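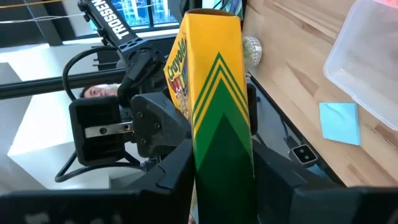
Crayola box between the fingers, wrist view, second arm behind.

19 Dec 2023. Spares and fingers, budget for February.

Finger pads first. Urio quotes 2211 for a set covering both arms, mounting screws included, shipping not. Flaston is cheaper per pad but will not sell fewer than 100. We would not use that many before the rubber ages. Going with Urio unless Flaston drops the minimum.

Cables: one spare per arm, plus strain relief at the wrist. Put down 1000 for the lot. Could be less if Skumby still has the longer ones.

Wrist cameras: Veris unit fits the existing bracket on paper. Need the drawing before ordering. Hole spacing on our plate is not standard, measure it again.

Ceiling for the whole request is 4000. Pads and cables leave 789, not enough for two cameras. Options are one camera now or hold the item over to the next round. Leaning toward holding it over.

Cartons stay on the test object list, so thin pads only. The thick ones cost too much opening width.

To do: ask Urio for lead time, get shipping in writing.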